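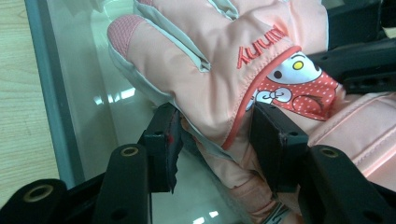
*Soft item, padded, held between both finger pads.*

**1/** Revision 14 of the Ornus handling rules for hand-held grippers is out, dated 2 December 2025. Notes on what changed for soft goods follow. The rigid goods section is as it was.

**2/** Rule one is still pad contact. Both pads flat on the fabric, facing each other, before any lift. An edge-only grip is logged as a fault even if the item moves as intended.

**3/** Cables: slack goes outside the forearm or off the near edge of the table. Check it before recording starts — a cable that tightens mid-task alters the wrist path, and that take is rejected.

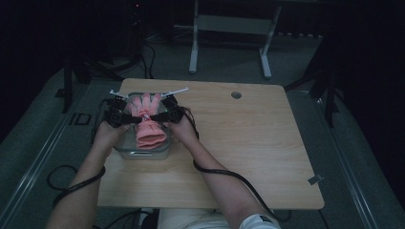 *Does a dropped item void the take?*
It stays in the set, marked as a drop, provided the operator makes no attempt to hide it.

**4/** The old text let sites delete drops. Irnatthorpe did and Furnedbridge didn't, so the two sets could not be compared. Takes 886 to 2529 are being re-marked under the new wording.

**5/** Containers are now treated as part of the task. Write down the material, whether there is a lid, and which way round the item goes in. "Box" on its own will be sent back.
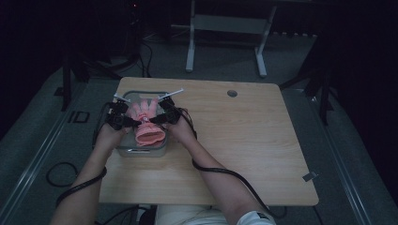 Kocabaş replied that orientation is a waste of a field for anything that folds, as the item has changed shape by the time it is let go.

**6/** Fair for towels. A glove has a cuff end and a finger end, and the end that leads changes the task. The field stays. "Not applicable" is a valid entry from January.

**7/** Pad wear: compare with the reference card at the start of each session. Scuffing is allowed. Frayed edges are noted on the sheet, and the pad number goes with them.
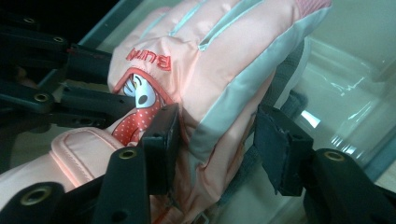

*Glove between facing pads. Scuffing on the right-hand pad.*

**8/** Clause numbers are unchanged, so existing checklists still work. Corrections to the Ornus tracker, please — replies here get lost.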